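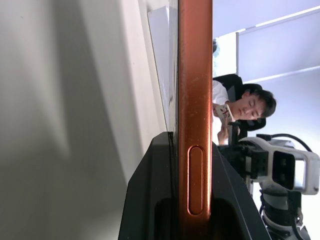
Hendrik Lekota writes that the cabinet in his finishing shop has held its door alignment through five years of daily use, and that the only part he has replaced is the flame arrester screen in the lower vent. He asks whether the newer sill insert fits the older body. It does, on all Drerness cabinets with the riveted data plate. Cabinets with a glued plate need the adapter strip, ordered separately.

Drerness Flammable Liquid Storage Cabinets

Drerness cabinets are built for indoor storage of flammable and combustible liquids in closed containers. Walls, floor, top and doors are double-walled welded steel with an air space between the panels. The door sill is raised and liquid-tight, so that a leak from a container on the bottom shelf stays inside the cabinet.

Doors close by hand or by fusible link, depending on model. On self-closing models the link melts under fire conditions and releases both doors, which close in sequence and latch at three points. Do not prop the doors of a manual model open during transfer work. Do not wire or tie back the doors of a self-closing model; the link will not release a tied door.

Shelves

Each cabinet ships with 2 adjustable shelves. Shelves are galvanized and hang on brackets without tools. The front lip faces up. Load the heaviest containers on the bottom and keep the load spread over the full width. Additional shelves are available under the Nemov accessory line and are sold singly. Nemov shelves are not interchangeable with the half-depth shelves used in the Lò under-bench cabinet.

Venting

Two vents are provided on opposite side walls, one high and one low, each fitted with a flame arrester and a threaded metal cap. Leave the caps in place unless the local fire authority requires mechanical exhaust. If exhaust is required, draw from the bottom vent and let make-up air enter at the top. Use metal duct only. Plastic duct voids the warranty.

Grounding

A grounding lug is located outside the cabinet at the lower rear. Bond drums and dispensing cans to each other before pouring. Paint under the clamp must be scraped to bare metal.

Dimensions and finish

Height of the two-door floor model is 72 inches, including leveling feet. Finish is baked powder coat, yellow or red. Warning labels are applied to both doors. Replacement labels come in packs of 5.

Ordering

Orders are filled from the Gedport warehouse. Cabinets ship assembled, upright, on a pallet. Check for freight damage before signing. For questions on duct sizing or replacement links, write to Edgars Ramanauskas, technical desk, Gedport, and give the number on the data plate.

Specifications revised 28 March 2000. The sill insert part number changed in February; old numbers are still accepted on reorders.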